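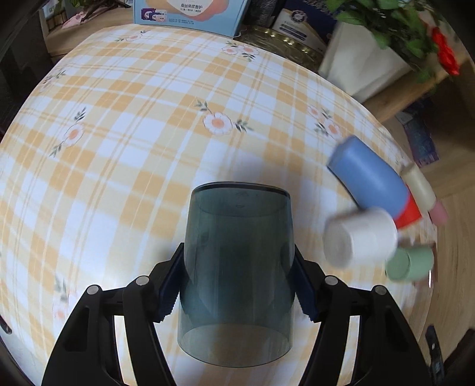

Table linen hire: your questions

Do I need to hire a tablecloth at all?
Possibly not. If your tables are decent, leave them bare and spend the money on food. We hire out linen for a living and we still think half the cloths at village hall parties hide perfectly good tables.

What size should I order?
Measure the table yourself. Venues are forever telling people "standard", and we have yet to find two that mean the same thing by it. Our longest banquet cloth is 300 cm.

Is "stain resistant" true?
Up to a point. The coating slows a spill down, so you have longer to blot it. Red wine left overnight will win. We stopped printing the words on our labels in December and got fewer complaints.

Does salt or white wine lift a red wine stain?
We have tried both and weren't impressed. Blot with cold water, then leave it to us. Please don't scrub.

Will I be charged for marks?
Food and drink, no. Candle wax, burns and pen, yes, and Dewanti Raju in the laundry will send you a photo before we bill anything.

Are your cloths greener than paper ones?
We don't know. Suppliers quote all sorts of figures at us and rarely show the sums. Ours get washed hot and driven about in a van, so we won't put a leaf on the website.

How late can I change my order?
3 days before delivery. After that, ring the Stadum depot and ask for Kedir Wolde. He may say no.

Do you iron them?
Yes, then we fold them, so there will be creases. Anyone promising a hired cloth with no fold lines is bringing a steamer or telling fibs.

Is there a minimum order?
No. Orders over 600 napkins need two weeks' notice.

Page last checked 28 May 2018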